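Clandavside Residents' and Users' Group
Minutes of the June meeting
Upstairs room, 7pm

1. Apologies
Taken as read. Quorum met.

2. Last minutes
Agreed, with one correction: the coach deposit was £90, not £93.

3. Matters arising
Hall heating still not sorted. Quote from Pemitz for the boiler came in higher than hoped, carried over to item 6.
Noticeboard key found.

4. Report back from the Drorkano open day
Coach left late, arrived in time for the second slot. Tea on arrival, then short talk (too many slides, sound poor at the back). After that into the big workroom in two groups.

Main demonstration was cloth handling. Blue cloth on a covered table, gripper with two black fingers. The people there said fabric is harder than boxes or tins as it never lies the same way twice. Several members had expected walking about and waving and were a bit suprised to be looking at laundry, but most thought it the best part of the day once it was explained.
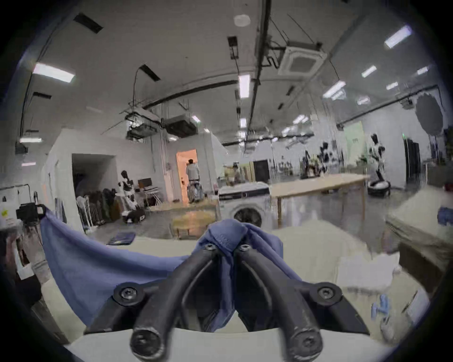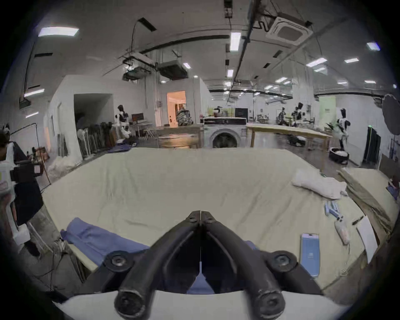

Blue cloth and the black gripper at the table, washing machine behind.

Questions put by members, with answers as noted:
- Could one do a full wash, start to finish? Not yet. They are working on seperate jobs, picking up and folding first.
- What about buttons and zips? Being looked at. No date given.
- Would it manage a fitted sheet? Laughter. No.
- Price? Would not be drawn.
- Is it safe near small children and dogs? Long answer, mostly about stopping distances. Written version asked for.
- Who sees what the cameras pick up? Told it stays on site and is used for training the machines. Two members not satisfied, want this in writing as well.

General views. Staff friendly and patient. Room bright, plenty to see, humanoid robots standing about at the sides which people wanted more time with. Not enough chairs. One member felt the whole thing was a solution looking for a problem, another pointed out she can't peg out since her shoulder and would have one tomorrow. Discussion went on a while, chair moved things along.

Agreed: thank you letter to Drorkano. Ask for the two written answers at the same time. Ask if a small group could go back in autumn, afternoon slot, seats please.
Action: secretary

5. Next outing
Sauerland exhibition suggested (model railways and clocks). Some support. Also the canal museum again. Show of hands favoured Sauerland. Coach firm to be asked about the smaller vehicle, last one was half empty coming back as people got lifts.
Action: outings lead to get price before next meeting

6. Money
Balance after coach and teas £134. Boiler quote can't be met from this, agreed to ask for a second one and to write to the landlord.
Raffle prizes needed, see list by door.

7. AOB
Tea urn leaking from the tap, do not fill past the line.
Parking. Please leave the gate clear, bin lorry could not get in.
Lost property: one grey glove, reading glasses in a red case, umbrella.

Next meeting same room, 7pm. Closed 8.50pm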